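Sidwood: bench hands wanted for clear-shell sorting, Studesov office

We need people to handle plastic car body shells at a table. I've read a lot of ads for this sort of work and most of them promise a creative environment and a chance to grow. I would be careful with those. This one is sitting down, picking up a thin clear shell, checking it, and putting it back where it came from without cracking it.

The contract runs through October. The stock list says 1,787 shells and I don't believe it, which is part of why the job exists. Whoever typed that number also listed the Vokden run twice.
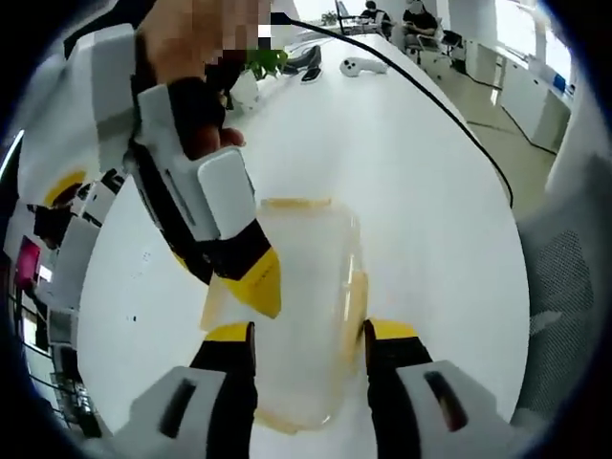
Most people who apply say they have steady hands, and I no longer take their word for it. The tryout is 31 minutes at the white table in the main office, with people at their desks a short way off, and you'd better be fine with that. You won't get a private room. The plant at the far end stays there, and so does the black cable across the top, so learn to work on your own part of the surface. Frosted plastic with a pale yellow rim is harder to read for scratches than you'd expect. If you have only worked with painted parts, say so in your application and we'll give you a few minutes to get used to it.

What you would do:
Check each shell for splits, whitening and bent edges.
Look at the tinted window areas and note any that have bled past their line.
Match the shell to its paper tag.
Write down what you found in plain words. "Looks OK" is not a finding.

Two people often hold a shell between them, one at each end, for the roof check. I thought this was a waste of wages when it was proposed. I still have doubts, but the longer shells do flex when they're held from one end, and I was outvoted.
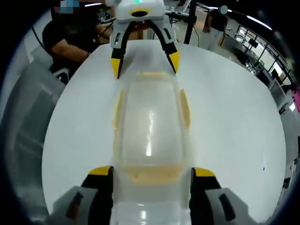 Solène Masson read a draft of this ad and objected that it makes the work sound worse than it is, that the window edges take real judgment, and that people who like model cars will enjoy looking for a bad line. She may be right. I'd add that liking model cars has not made anyone faster at filling out tags.

We ask for no degree and no certificate. We do ask for decent close-up eyesight, glasses are fine, and short fingernails. Please don't send a portfolio.

Pay is by the shift, same rate for everybody, and the tryout is paid whether or not we take you. There are 2 places open. There was talk of a bonus for anyone who clears 300 shells, but it hasn't been approved, so please don't plan around it.

To apply, write a few lines to Nadhirah Tambunan at the Sidwood front desk and tell her about something fragile you've handled for a living. Tryouts start at 9 a.m.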